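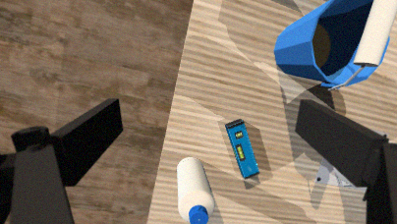 Public institutions in Bendale have fallen into the habit of replacing furniture on a fixed schedule. The practice is tidy on paper and easy to defend in a budget meeting. It is also wasteful, and the district should end it.

Under the present rules, a reading table in a branch library is treated as spent once its term on the inventory has run out. Its condition plays no part in the decision. Last June the district retired 166 tables and desks from its libraries and adult learning centers, and most of them were sound. They had scratches, ring marks and a few loose joints. A competent repairer could have returned the greater part of them to service within a season.

The case for scheduled replacement deserves a fair hearing. Chinyere Afolabi, who oversees purchasing for the district, has argued that inspection costs staff time, and that a fixed term protects small branches from being passed over in favor of large ones. The second point is a serious one. Before the schedule was adopted, the Villgate branch went many years without new furniture while the central library was refitted twice. Any reform that returned the district to those conditions would be a poor bargain.

Fairness between branches, however, is a question of how money is shared. It can be secured by giving each branch a furnishing allowance and leaving the branch to decide whether to spend it on repair or on purchase. Under such an arrangement, Villgate would receive its due, and a manager with good tables would be free to put the money into lamps or chairs.

The figures are not in dispute. The district pays $500 for a new reading table, delivered. The Tymoshchuk workshop, which has repaired church and school furniture in this area for 20 years, has quoted $300 for full refinishing and far less for regluing a joint. Full refinishing is seldom needed. A worn surface is still a surface on which a person can read a newspaper or fill out a form.

There is also the matter of quality. Many of the retired tables were made of solid wood and can be sanded and finished again. Their replacements have a thin printed face, and once that face is chipped there is little to be done. The district is exchanging goods that can be repaired for goods that cannot – and then citing the short life of the new ones as grounds for keeping the schedule.

The furnishing rules come up for review on Tuesday. Members should strike the fixed term, adopt a branch allowance, and require a written note of condition before any piece is discarded. The note need not be longer than a line.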